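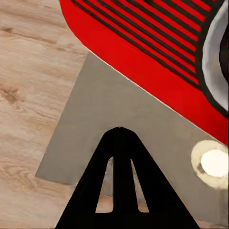 Re: [Brura bread list] Rye going hard by day three

From: Aisyah Kusuma
To: Brura bread list
Feb 5, 2019

Hello all,

Oh, I'm so glad this one came up, I've been fiddling with exactly this all winter and had no excuse to write in about it! I've kept the original below so people who only get the digest can follow.

> I make a mixed rye most weeks, 1000 g of flour in total, a bit under
> half of it rye, and it comes out lovely on the day. By the third
> day the cut end is like a roof tile. I keep it in a linen bag on
> the kitchen shelf. My mother kept hers in a crock with a lid and I
> don't remember it ever going hard, but then there were six of us
> eating it. Is it the flour (I've changed to the Pudent medium rye),
> the bag, or me? And does anyone freeze theirs? I've always thought
> of that as giving up.

First of all, it isn't you. I'd look at the bag before anything else. Linen is lovely for a crust you want to stay crisp, and for a white loaf that will be gone by tomorrow it's perfect, but it lets the damp out of the crumb the whole time. Your mother's crock was doing the opposite. I found a lidded one at the Jokosley market last June (chipped, no glaze on the foot, I adore it) and my rye went from three good days to nearly a week. The crust does soften, I should say. I like it that way with butter, my husband doesn't, and so he gets the heel crisped up.

Second, the water. I've used the Pudent medium as well and it drinks far more than the one I had before. If you moved over without changing your recipe, your dough is probably tighter than it used to be and the loaf started out drier. Try another 40 g of water next time and see how it handles. It will feel sticky and horrid and you'll want to add flour. Don't! Wet your hands and the scraper and carry on. 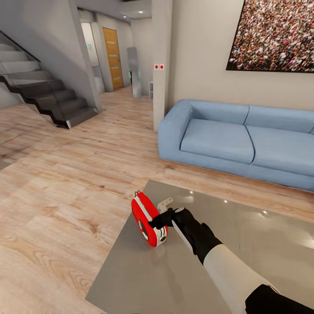

Red and white on a grey tabletop.

Third, a scald. This made the biggest difference of all for me and I'm a bit evangelical about it. The night before, take a little of the rye out of your total, pour boiling water over it, stir it to a thick paste and put a plate on top. By morning it has gone darker and smells of malt. It goes in with everything else, and you count its water as part of your water (I forgot this the first time and made soup). The crumb comes out moist and a bit sweet and it holds on to that for days. Ots does the same thing with oats instead of rye, it's somewhere in the list archive under "porridge loaf", and that one is very good too, though it wants a tin because it has no backbone whatsoever.

A few smaller things, in no sort of order. Let it cool right through before you cut it; with that much rye I leave mine overnight wrapped in a tea towel. Cut from the middle and push the two halves back together, so there's never a bare end facing the air. And keep it out of the fridge, where bread goes stale faster than it does on the shelf. I resisted believing this for years and then put half a loaf in each place and tried them side by side. The fridge half was sad by the next evening.

As for freezing, I don't think it's giving up at all! I slice the back half of every loaf on the first morning it can be cut, while it's at its best, and toast it straight from frozen through the second half of the week. Mine does a rye slice well if I give it a low setting and then a second go. One long hot go scorches the outside and leaves a cold stripe down the middle. I used to lay the slices flat on a tray first so they wouldn't stick, and now I just stagger them in the bag, crust to crumb, and they snap apart with a butter knife.

Two people wrote to me privately after my last message about freezing, so I'll put one of those up for everybody.
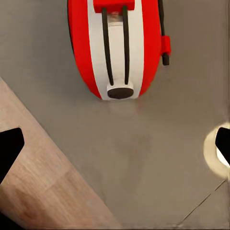
How long can I keep sliced rye in the freezer before it starts to taste of freezer?

Roughly 9 weeks in a decent bag with the air squeezed out. After that it's still fine to eat, only a bit dull, and I'd put it into breadcrumbs or soup.

If anyone has used the Pudent dark rye for a scald, please tell me what you did with the water. I've got a bag of it waiting and mine came out like a brick, a very tasty brick, but I could hardly get the knife in. I had it in the oven for 11 minutes longer than usual as well, so that may be half the trouble.

And to whoever asked about caraway in the other thread: toast the seeds first, in a dry pan, and put them in with the salt. I'll send the full recipe once I've found the bit of paper.

Happy baking,
Aisyah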